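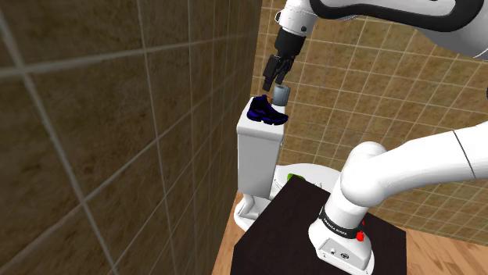
A white toilet beside a brown tiled wall, in a computer rendering.

TINDEN, April 17, 2018 – People who come down with a stomach bug go back to work well before they should, according to a survey released by the Uibo Clinic, and most of them are quite proud of it.

The clinic followed 817 adults through one winter. Of the 183 who caught a stomach virus, 121 were back at their desks within a day of their last symptoms. The clinic's advice is to stay home for 2 full days, a figure printed on a leaflet that patients accept politely and leave in the waiting room.

"They tell me the office can't manage without them," said Dr. Noelia Villanueva, who led the survey. "Then they go in, and a week later the office has to manage without everybody."

Hand gel came up often as a defense. Villanueva would like it known that soap and running water do a better job against these viruses, and that a quick rinse of the fingertips doesn't count as washing.

A shorter leaflet goes out to local employers in September. "We cut it to one page," said Brigitta Frei, the clinic's head nurse. "The old one had a diagram. People drew on it."

Copies of the survey are available at the front desk of the Uibo Clinic.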